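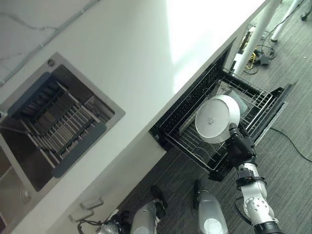 right hand at the drawer, plate still above the rack

kuldeep_r
Ok so need a sanity check. Right hand is dropping plates at the dish drawer. Lowers fine, then about 9 cm above the slot the fingers just go limp. No fault code, no warning in the log. 500 cycles before this, never saw it. Lost two plates so far and one of them bent a prong.

brelline_fan
Grip threshold too low. Bump it.

kuldeep_r
Tried. Same drop, same height. Also dont want to crack the rim.

oana.pana
Does it happen with the arm out to the side? We had this at Husgate in October — motor cable to the hand was tied too tight at the elbow. Past 90 degrees it pulled on the connector and the hand lost power for a split second. Controller came back up so fast it never logged anything.

tinbucket
Doubt it. A power dip would show up somewhere. Sounds like tactile noise to me, fingertip touches the wire and it thinks the plate is seated so it lets go. Seen that plenty with wire racks

oana.pana
Then it wouldn't let go above the rack would it

tinbucket
It would if the z offset is off. Measure first, then take the arm apart.

kuldeep_r
Ran it with no drawer, just moving thru the air. Dropped on run 165. So not the rack.

tinbucket
Fine, not the rack. Still want to see a voltage trace before I buy the cable thing.

lakska2
Whatever it is please stop reaching in there while its live?? Our guy got his knuckles pinched picking up pieces. E-stop first, every time.

kuldeep_r
Yeah, point taken. E-stop is across the room, moving it today.

oana.pana
Cut the tie at the elbow, leave some slack, rerun. And log the hand supply at full rate — the default is too slow to catch it

kuldeep_r
Doing both tonight, using the plastic plates. Will post teh trace.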